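Favorico Maple Board

Item 234
Sold by Gekard Kitchen and Table

The Favorico is a plain rectangular cutting board made from strips of pale maple. The grain runs the length of the board, and the strips are left in their natural color, so every board has its own mix of light and darker bands. We do not stain them to match. If you order two, expect them to look like cousins.

Both faces are flat and sanded to the same finish. There is no juice groove, no handle and no feet. Most customers keep one side for bread and vegetables and the other for everything else, and flip it when company comes.

The board was drawn up by Skye Moncrieff for the Urquhart range, which also includes the narrow bread board and the round cheese board. Almost 3,000 have left the shop so far. A good number go to homes where the board never sees a knife. People use them as trays or as a base for clay and dough.

Details

Material: maple, strip construction
Shape: rectangular
Finish: food-safe mineral oil
Surface: flat on both sides
Dishwasher safe: no

Care

Wash by hand with warm water and mild soap. Dry with a towel and stand on edge until fully dry. Do not soak. Oil once a month for the first season, then when the wood starts to look chalky. Skiruvley board oil is sold separately and one tin will last most kitchens a year or more.

Light scratches can be taken out with fine sandpaper, working along the grain. Oil again afterward.

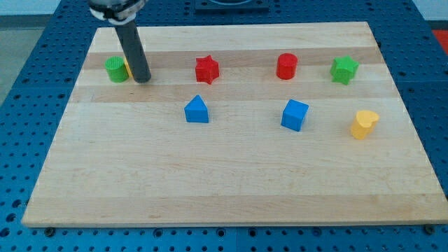 Maple board on a blue perforated tabletop, with eight plastic shape blocks. Blocks and table not included.

Shipping and returns

Orders placed before noon go out the same afternoon. Boards are wrapped in paper and packed flat. Unused boards can be returned within 8 weeks. Oiled or washed boards cannot be taken back unless a strip has split or a joint has opened, in which case send us a photo and we will replace the board.

Also in this range: Urquhart bread board, Urquhart cheese board, Skiruvley board oil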